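Call for participants: putting the markers away

Wandden is looking for people to come in and put markers away. You sit or stand at a table, there are markers on it, there are bins at the back, and you tidy up the way you would at work or at home. Then you do it again with different instructions. It pays $42 a session and takes an afternoon or a morning, your pick.

If that sounds too easy to pay for, I had the same thought, and I'm the one running it.

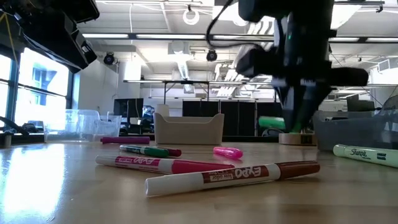

2 min read

The background is a claim you've probably run into if you've ever worked in a school or an office with a supply closet. Give every kind of pen its own container, the claim goes, and people will keep a shared table tidy without being asked. Dry-erase markers in one, highlighters in another, and so on. Medero sells a whole storage line on the strength of it. They sent us their summary, which rests on 2,519 online survey responses, and asked us to try it with real people at a real table.

I read the summary twice. It asks people whether they think they would tidy more with sorted containers. People said yes. I would say yes to that too, and my desk drawer at home has a stapler, three dead ballpoints and a potato peeler in it.

So we want to watch it being done. The mix on our table is the usual one: white EXPO dry-erase markers whose caps and bands tell you the color, colored markers, a pink highlighter, a pale green Sharpie one. The awkward part is where people have to make a decision. Is a highlighter a marker? Does a loose cap go in with the pens or does it stay on the table until somebody finds what it belongs to? Do you go by color or by type, and do you stick with whichever you started with? My guess is that most people drop everything in the nearest bin and get on with their day – and if so I'd like that written down somewhere Medero has to read it.
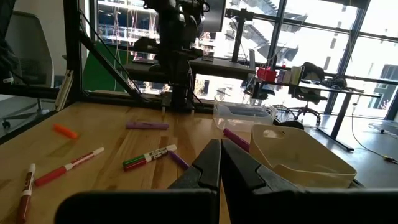 I should also say what I don't trust about our own plan. People who know they're taking part in a tidying study will tidy. Adeel Ansari wanted to leave the purpose out of this ad for that reason, and we argued over it for longer than it deserved. I won, if you can call it winning, on the grounds that I don't like being tricked into things and assume you don't either. You'll do the task a good number of times, and we hope boredom takes care of the best behavior.

What happens in a session

You get a short talk about the task, then a warm-up round where you put things wherever you like. After that come the rounds with rules: by color, by type, everything together. Between rounds the markers go back on the table in a fresh mess. Nothing is timed in the first half. In the second half some rounds are. A session runs 2 hours including a break, and you can stop whenever you want and still be paid for the whole thing.

Who we want

Adults, more than 40 of them if we can get them. Left-handers please, we never get enough. You don't need to be neat. People who describe themselves as very organized can apply as well, but we already have plenty of those, and I have my doubts about a few.

If you have trouble telling reds from greens or pinks from purples, tell us when you write. We'd like you to come, and we'll note it so your color rounds are read properly.

You should be comfortable reaching across a table and picking up small things again and again. Please don't apply if you work for Medero or for Casteck, who make bins too.

What you won't get

Storage advice. A verdict on your personality. A free set of containers (people asked last time). Results will go to everyone who took part, in September, including if they turn out dull, and I expect them to be fairly dull.
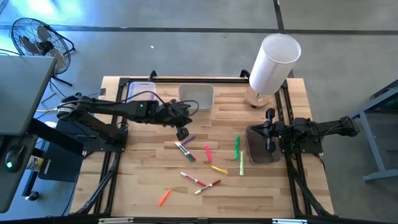
Stepan Kravchuk read a draft of this and thinks I have it wrong: in his view people will follow any rule that saves them looking for a marker later, and a separate place for highlighters does exactly that. He'd put money on the by-type rounds being the tidiest. He also thinks I should stop telling applicants what I expect to find.

He may have a point on the second one. Ignore my expectations, then, and come and do what you'd normally do.

How to apply

Write to the Yatsenko study desk at Wandden with your name, which hand you use, and whether mornings or afternoons suit you. Mention any color vision trouble. One line on the state of your own pen drawer is welcome, and we won't check it. Replies go out in the order messages come in, and if the places are gone we'll say so and keep your name for the next round only if you ask us to. Parking is behind the building, entrance on the side street.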